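Ticket 2714
Opened: 9 June 2020
Product: Gurkix table paper, brown, 260 cm roll
Status: waiting for customer

Problem as reported: the paper won't lie flat along the back of the table. I put it down for a children's table-laying activity, marked it out in a grid with blue tape and set out the plastic plate and the bowl with the apple. The tape is fine. The back edge of the paper keeps lifting and goes wavy. I have cut a fresh length twice and had the same result both times.

Reply from support: Please tell us how the paper was stored, and whether the edge was taped down or left free. 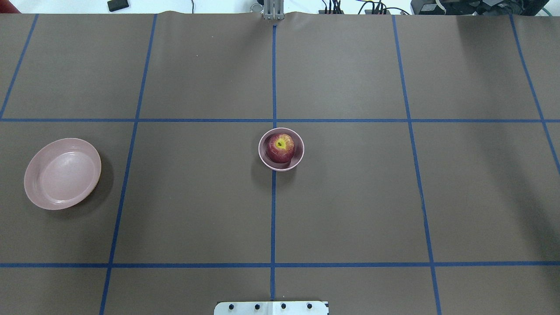 The roll stood on end in a cupboard from November until last week. There is no tape running along the back edge itself, only the lines that go up to it. I would rather not cover the edge if there's another way, but I can if I have to.

Reply from support: Unroll the next length with the curl facing down and leave it overnight under something flat and heavy. Cut it 2 cm over at the back and fold the extra under the table edge. If it still lifts, run tape along the underside, where it won't show.

Tried the first step with two large atlases. Better at the corners, still lifting in the middle. Will try the fold next and report back. Please keep the ticket open.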